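Okay, it's laundry folding day and I am way too excited about it! Thread time 1/

Been doing the March reset early. The rule is simple: whatever ends up on the bed gets folded before anybody sleeps in it. The teal one and the black one are next up 2/

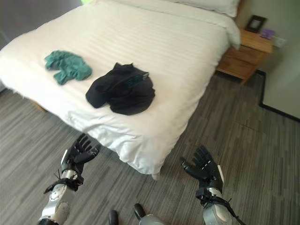 Flillus Home & Laundry Club

If you're new, hi!! We're a tiny club (okay, 374 of us now, not that tiny) who swap folding tricks and cheer each other on. Posts go up whenever somebody has a pile. I usually have a pile 3/

My trick for crumpled stuff: shake it out hard from the shoulders, lay it face down, smooth from the middle out with flat hands. THEN fold. I skipped the smoothing for years and wondered why my drawers looked like a salad 4/

Also, a white duvet is the best folding table ever. Dark clothes show right up on it, you can see every sleeve, and there's so much room. Pull it flat first if you can, mine always bunches at the foot end 5/
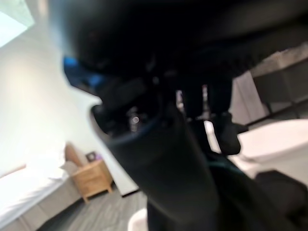

And pillows go up against the headboard before I start, so they're out of the way and the bed already looks half made. Such a good feeling!! 6/

Timer goes on for 5 minutes. Two pieces is nothing, so the leftover time goes to the nightstand: dust the top, wipe the drawer front, put everything back 7/

Somebody from the Vora group asked if I roll or fold. Fold for drawers, roll for suitcases. I've tried the Zutomex folding board too and it's fun, but I keep going back to plain hands 8/

Show me your piles please, big or small, I want to see them all! 18/02/2021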